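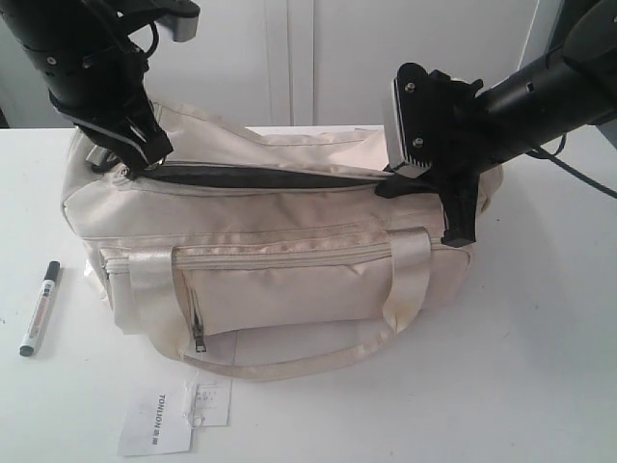
A reader asked last week whether a cream holdall can be kept looking decent if it gets used every weekend, or whether she should give in and buy navy. My answer is buy the navy if marks bother you. If they don't, a pale bag lasts as long as any other, and you can find things in it more easily when the lining is light. The lining in this one is dark, so I keep a small torch in the side of my washbag.

Bag notes: the cream Iline holdall
Posted Sunday, June 16, 2019

I bought the Iline from Kocsis, the luggage shop by the station, and it has been in use since the August after. Item number 1713 on the shop ticket, if anyone wants to ask for the same one. It is made by Nuvier, who also do a smaller version with a single handle. Four pictures follow in this gallery, with notes on the pockets, the zips and the cleaning. Click through to the packing list at the end of the month, when I have finished it.

The front pocket has its own zip along the top. I use it for tickets, a pen and anything I want before I get to the bag proper. The handles come down over it on either side, so it is best opened with the handles pushed out of the way first.

We use cookies to remember your settings and to count visits to this site. By continuing to browse you agree to their use. Accept | Find out more 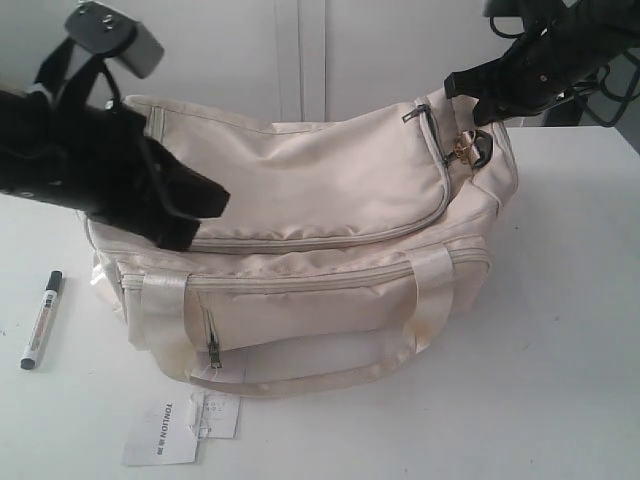 Never put it in the machine, one commenter wrote under the previous post, because hers came out with the piping twisted and the zip tape puckered. I have not tried it and don't intend to. I use a soft brush, lukewarm water and a little Prolia fabric soap, working outwards from the seams. The straps take longer than the body. Grey smudges shift more easily than the yellowish ones near the handles, which I have more or less stopped chasing.

Rinse with a clean cloth and let it dry away from the radiator, with all the zips open. Stuffing it with a towel helps it to keep its shape.

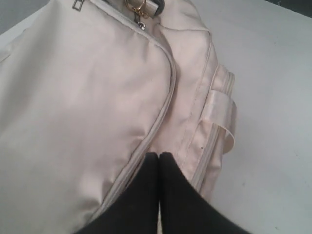
The curved zip with its raised piping, and the strap loop on the side panel.

Curved zips need more patience than straight ones. Hold the fabric flat just behind the pull, go slowly round the bend and stop if it catches. I run a candle stub along the teeth every 6 weeks or so in winter. The loop on the side is handy for carrying the bag up steps or pulling it off a rack.
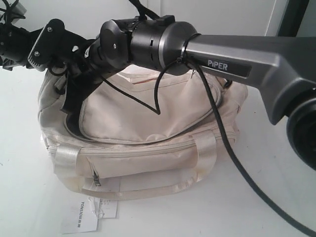
Colour names in catalogues are not much help when you are ordering by post. Nuvier list 257 as "ivory" and I was expecting something nearer white. Against a white tabletop the fabric is plainly cream, and anyone hoping to match it to a white case would be disappointed. Ask Kocsis for a swatch first; they will send up to 2 at a time, and they don't want them back.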